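Brenell empties its jewelry tins

BRENELL, 5/26/19 - The town of Brenell has 4,000 residents and, if the first week of its jewelry swap is any guide, a good many more necklaces than necks.

The swap, organized by the Ornberg Street library, asks people to go through whatever tin, drawer or sock they keep their beads in and hand over the pieces they no longer wear. By closing time last night the front desk had logged 599 items. Earrings were accepted in pairs only, a rule that caused more argument than the parking.

Most of the sorting gets done at home, where a cookie tin can take up a whole evening. Pearls come out first, being on top. Bracelets come out attached to other bracelets. Anything with a clasp has found something to hold on to.
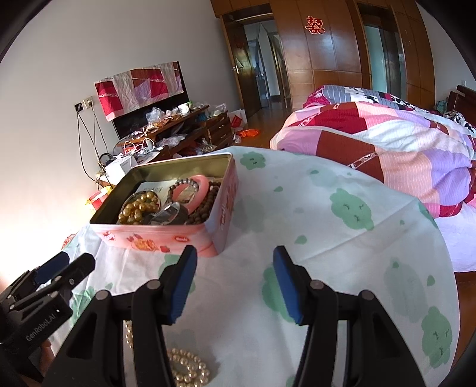
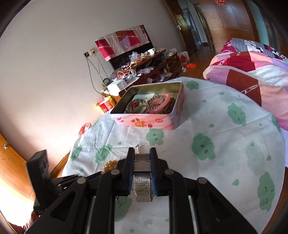

Sorting at home in Brenell: a strand of pearl-colored beads by an open pink tin, top, and a silver band among other pieces, bottom.

The library will take beads, bangles, rings and chains, tangled or otherwise, until the end of the month. Watches are welcome whether or not they run. Donors get one paper ticket per piece and can spend the tickets at the swap itself, which means a household that brings in 300 brooches may legally leave with 300 brooches.

Anything left over goes to the craft room on Brunner Lane, where it will be restrung for the October fair. Last year's leftovers filled about two shelves. One shelf is still there.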